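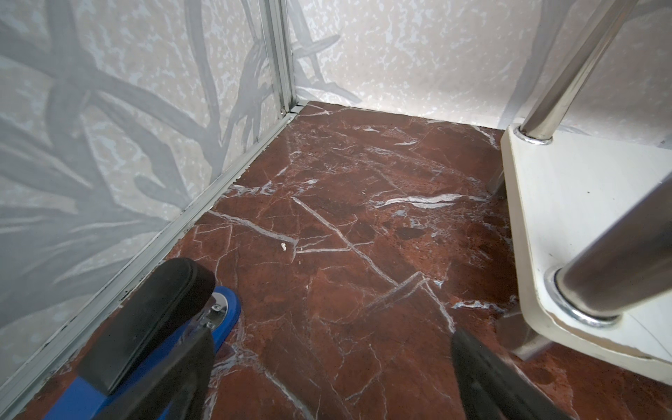 *The back corner, with the rust-red marble and the aluminum rail on the left-hand panel.*

Hi all,

Efua, your question landed in my inbox at exactly the right moment, because I have been down on my knees with a flashlight and a toothbrush in that very corner and I have opinions! I'm quoting your message so the newer people on the list can follow along.

> From: Efua Ametepe
> Subject: [small-rooms] Red marble, pale panels: too much?
>
> Hello everyone,
>
> We've finally got the go-ahead for our little washroom in Wendport and I'm stuck on the floor. My sister wants plain gray tile because the wall panels we picked already have a pattern (leaves, fairly big ones). I keep going back to a dark red marble with white veins that I saw at the Amin yard. Has anyone put a busy stone under a busy wall and lived with it? Do you get tired of it?
>
> Two other questions. First, the metal edging where panel meets floor: is it hard to keep clean? The man at the yard shrugged when I asked him. Second, do you regret polished stone? I've been told it shows every drop and every hair.
>
> Budget for the floor is 3000 and I'd like to keep some of that for a decent mat.
>
> Thanks,
> Efua

So. Too much? No! Or at least not for me. I had the same argument in my own family, and I was the one asking for plain tile, so you can tell your sister I've changed sides completely. What makes it work is that the wall is all grays and whites. Those big grassy blades are bold in shape but quiet in color, and the floor gets to do the shouting. If your leaves are green I'd think harder about it. If they're gray, go ahead and buy the stone.

The veins are my favorite part. Ours run every which way — one good fat one goes off on the diagonal, and there's a bright clump over toward the right that I always look for when I walk in. When you're at the yard, ask them to lay your pieces out on the ground before anything gets cut. I spent a whole Friday afternoon at Amin doing this and they were very patient. I had them turn one piece end for end so the strongest line wouldn't disappear under the white unit, and I'm still pleased with myself every time I look at it.

Do you get tired of it? I haven't, and I've had it long enough to be bored with the towel hooks, the mirror and the light.

Now the edging. The rail is aluminum with little grooves running along it, and yes, grime loves it down where it meets the marble. You can see the dark specks in my picture. A flat cloth slides right over the top of them. What does the trick for me is a dry toothbrush first, then the same brush barely damp, then a cloth wrapped around a plastic putty knife (an old gift card would do too) and pulled along in one direction. Go toward the open end of the rail, away from the corner, or you'll pack everything in around the fitting at the bottom of the upright and be picking it out with a toothpick. Ask me how I know. It takes me 5 minutes a side if I do it regularly and a lot longer if I let it slide.

If you haven't ordered your panels yet, ask whether there's a smooth rail. Mine came as a set from Firner and I never thought to ask. I'd pay a bit extra for one without the grooves.

As for the polish, ours has only a soft shine, so I can't speak for the full mirror kind. Dark crumbs and hair vanish into the brown patches, which is wonderful or terrible depending on your character. Pale bits stand out like stars. There's a white crumb in the photo to prove it, and it was the first thing I noticed when I opened the file. Skip anything with vinegar in it. I use warm water and a few drops of the Zimum stone soap, and I dry it afterward with an old T-shirt.

On money, my panels' edging came to 172 and the stone itself to 366, but this is a tiny corner and I laid it with my brother-in-law, who was paid in soup. You should have plenty left for the mat. Get a light one! I tried a charcoal mat first and it made the whole floor look muddy.

Could you post a picture of your leaf panels? I'd love to see how big the pattern is. And if you go back to the yard before January, look at the offcut pile by the gate, where I found the piece for my windowsill.

Hanna Rutkowska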